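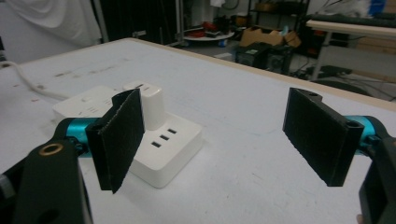
Fig. 3-1. Power strip laid flat on the worktop.

3. Placing and connecting the desktop power strip

This section covers the placement of the Drevon power strip on a table or desk, the connection of plug-in chargers, and the use of the USB ports. Read Section 2 (Wall outlet and circuit check) before you begin. Wall mounting is covered in Section 5.

3.1 Before you start

You will need:
The power strip with its attached cable
A dry, lint-free cloth
The two adhesive pads from the accessory bag (optional)
One cable clip (optional)

Choose a table that is level and stable. The surface must be dry. Light scuffs and gray marks on a painted or laminated top do not affect the placement of the strip, but dust and polish residue will keep the adhesive pads from holding. Wipe the area and let it dry for 7 minutes before applying the pads.

CAUTION: Do not place the strip on a tablecloth, a blanket, a stack of paper or any other soft or loose covering. Heat must be able to leave the housing on all sides.

CAUTION: Do not place the strip where liquids are poured or where a plant is watered. If liquid enters an outlet or a USB port, switch off the circuit at the panel before touching the cable. Do not use the strip again.

3.2 Positioning the strip

1. Make sure the cable is not connected to the wall outlet.

2. Lay the strip flat on the table with the outlets facing up. It may be set parallel to the table edge or at an angle. Do not stand it on end.

3. Turn the strip so that the cable leaves toward the wall outlet. The cable must not cross the part of the table where you work.

4. Leave at least 100 mm between the strip and the nearest table edge. A strip placed closer than this can be pulled off by the weight of a hanging cord.

5. Check that the cable reaches the wall outlet without being stretched. There should be a slack loop on the floor side. If there is no slack, move the table. Do not add an extension cord.

6. Connect the cable to the wall outlet and push the plug fully home.

Note: Do not fix the strip in place yet. Outlet spacing and charger size often require a change of position, and the adhesive pads can be used only once.

3.3 Connecting a plug-in charger

Cube-shaped chargers stand higher than the strip and put a sideways load on the outlet when a cord is pulled. The order below keeps this load low.

1. Remove the cord from the charger.

2. Hold the charger by its sides, line up the blades with the slots, and press straight down until the base of the charger meets the top of the housing. No part of the blades may remain visible.

3. Check that the charger does not rock. A charger that rocks is not fully seated, or the outlet is worn. Try another outlet. If the charger rocks there as well, do not use it.

4. Reconnect the cord and lead it away from the strip along the table surface.

5. If a second charger is to be fitted, leave one free outlet between the two where the layout allows it. Chargers that touch each other run hotter.

CAUTION: Do not plug a second power strip, a cube tap or a timer switch into any outlet of this strip.

CAUTION: Heaters, kettles, irons and hair dryers must be connected directly to a wall outlet.

3.4 Using the USB ports

The USB ports supply power only. They do not carry data, and a computer connected to them will not detect a device.

1. Hold the USB connector level with the port and check which way up it goes. Do not force it.

2. Insert the connector until it stops. Connect the other end to the device.

3. Spread larger loads. If a tablet and a phone are charged together, use ports that are not next to each other.

4. When a port is no longer needed, pull the connector out by its molded grip. Do not pull on the cord.

Charging current is shared among the ports. When all ports are in use, charging times may increase by up to 22 percent. This is normal and does not indicate a fault.

Note: A charger seated in an outlet draws from the outlet circuit and does not reduce the current available at the USB ports.

Fig. 3-2. Power strip with USB ports and a charger in place.
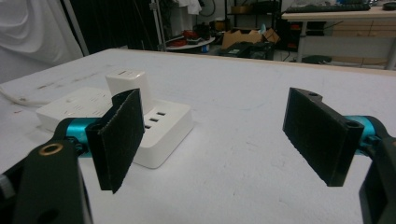 Stelios Galanis asks whether the charger has to be taken out each time the strip is moved to another table, or whether unplugging the wall end is enough. He moves his strip every Thursday and has never removed anything from it.

Reply from Drevon support: Unplugging the wall end is enough for a move across the same table. For a move to another table, remove the charger as well. A tall charger can strike the table edge during carrying and spread the outlet contacts, and this damage cannot be seen from outside. After any move, repeat step 3 of Section 3.3.

3.5 Fixing the strip in place

Carry out this step only after the strip has been used in its chosen position and all cords reach without strain.

1. Disconnect the strip from the wall outlet. Remove all chargers and USB cords.

2. Turn the strip over and place it on the cloth.

3. Peel one side of each adhesive pad and press the pads onto the two recessed areas on the underside. Do not cover the rating label.

4. Peel the remaining liners, turn the strip over, and lower it onto the table. Press evenly along the full length. Do not press on the USB block alone.

5. Fit the cable clip to the table edge where the cable leaves the surface, and press the cable into it. The cable must not be bent sharply at the point where it enters the housing.

6. Wait one hour before reconnecting chargers.

Note: The pads are suitable for painted, laminated and glass tops. They will mark waxed or oiled wood.

3.6 Cleaning and routine checks

Disconnect the strip from the wall outlet before cleaning. Wipe the housing with a dry cloth. White housings show fingerprints and gray smudges near the ports; a cloth barely dampened with water will remove these. Do not use alcohol, spray cleaner or compressed air.

Once a month, check the following:

The cable is free of cuts, flat spots and discoloration.
The plug is firm in the wall outlet.
Each charger is fully seated.
No outlet or port shows browning or melted edges.
The housing is no more than warm to the touch under normal load.

If any check fails, disconnect the strip and see Section 6, Fault table, code 63.

3.7 Removing the strip

1. Disconnect the strip from the wall outlet, then remove all cords and chargers.

2. Release the cable from the clip.

3. Slide a length of thin cord under one end of the strip and draw it toward the other end with a sawing motion. Do not use a blade or a screwdriver.

4. Rub off adhesive residue with a dry fingertip.

For storage, coil the cable loosely beside the strip. Do not wrap it around the housing. Replacement adhesive pads and cable clips are listed in Section 8.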